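Dotgate Cell Checklist — Before and During Demonstration Recording
Cell: Lagman, butcher-block table
Date: 26 March 2021
Task set: Tovix tabletop pick and place

1. Emergency stop pressed and released, arm stays still until re-enabled. OK
Comment: Button is stiff. Still works, but put it on the August parts order.

2. Finger screws tight, no play at the tips. OK
Comment: Left finger took a quarter turn.

3. Wrist camera lens wiped, cable clipped along the arm. OK

4. Rail camera locked on its mount, calibration checked. REDO
Comment: Off by more than we allow. Calibrated again and passed on the second try. Do not lean on the rail.

5. Table wiped down, no tape or crumbs left from the last set. OK

6. Gripper open and empty at the start position before each recording. OK
Comment: If the fingers start partly closed, the example is thrown out. We lost 14 that way in the last batch. 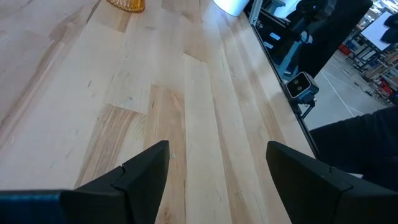

7. Objects placed by the operator, who then steps back and calls clear. SEE COMMENT
Comment: Hands and sleeves over the table edge are fine during setup. They are not fine once recording starts. Wait for the call.

8. Object positions changed between examples. OK
Comment: Use the far side of the table too — the Borkulton model did badly there with the last data.

9. Glass items checked for chips before use. OK

10. Failed grasps kept and tagged as failed. PARTLY
Comment: 36 tagged correctly, two had no tag. Fixed by hand from the session notes. Please tag right after the attempt.

11. Files open and both camera streams line up in time. OK
Comment: Spot check only. Roughly 200 examples are in the folder and I opened 46 of them.

12. Floor lines clear, nothing stored inside them. OK

Result: cell may be used. Item 4 to be checked again at the next shift change, and item 10 at the end of the set.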